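From: Rostam Bagheri
To: Marnmont list
Subject: Re: [marnmont] do we have enough episodes for the button task?
Date: September 2025

Parvaneh Hosseinzadeh wrote:

> Quick status for everyone who wasn't on the call. The Tolentino cell
> has now logged nearly 3000 teleoperated episodes of the push-button
> task. Fesance trained on all of them and the loss curve looks great.
> I'd like to freeze the set, call it done, and move both operators over
> to the connector task. If anyone thinks we need more, please speak up
> now and say how many more, because "more" by itself doesn't help me
> plan.
>
> Parvaneh

Fair enough, so I'll try to give you a number. First I have to complain for a bit.

I don't believe the loss curve. I don't mean that Fesance did anything wrong, I mean that a curve computed on held-out episodes from the same cell, same two operators and same brown paper will look great almost whatever we do. We had this in March with the Jomham set. Beautiful curve, and then we shifted the basket by the width of a hand and the arm went down to where the basket used to be. I was told that was a calibration problem. Maybe. We recalibrated and it did it again.

So I sat down and watched 200 of the new episodes from start to finish, picked at random. It took most of two evenings and I don't recommend it. What bothers me is how alike they are. The mesh basket is near the middle of the table nearly every time, and so is the blue plate in it. The loose parts get put down to the right of it, I assume by someone reaching in from the same side of the table at every reset. If I were a network I wouldn't bother learning what a button looks like either. I'd learn "go to the middle, close, go away."
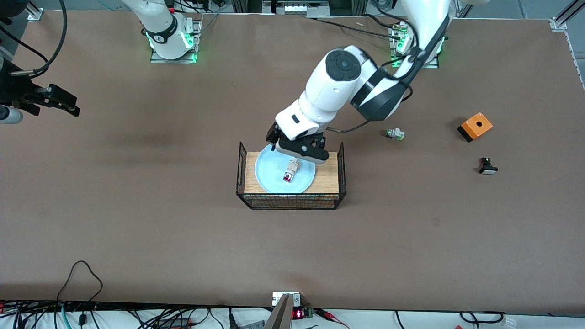 The second thing is the parts themselves. The written instructions say "vary the objects," and on paper we do, because there are several kinds of switch and an enclosure in the pool. But look at which one gets picked. In the episodes I watched, the small parts that a two-finger gripper can grab easily were picked over and over, and the enclosure was mostly scenery. I don't blame the operators. They're paid by the episode and the enclosure is a pain. But a set where the hard object is always background teaches the policy to ignore it, and I'd bet lunch that's what we have.

Third, failures. I found 3 episodes in 200 where the gripper missed and the operator recovered. I have driven that arm and I miss a lot more often than that. Either the operators are far better than me (possible) or the bad takes are being deleted before upload. Can someone at Tolentino say which? If they're being deleted, please stop. Those are the ones I want.

Now the number. I'd ask for 200 more, collected differently:

- basket position drawn from a list before each episode, by script, with the operator having no say
- target part drawn the same way, enclosure included
- parts placed on all sides of the basket
- no deleting. Flag it and upload it

Then train one model on the old set alone and one on the old set plus the new, and run both on the real arms with the basket somewhere neither has seen it. Please no more offline scores as evidence. If the old set does just as well I'll say so on this list and you can freeze it with my blessing.

I'd hold off on moving both operators to connectors until then. Moving one is fine by me. Whatever reset habits they have now will go straight into the next set too, and I don't want to be writing this same email again about a different plug.

Parvaneh, I can send you the episode numbers for the misses if you want to check my reading of them. One is arguable.

Rostam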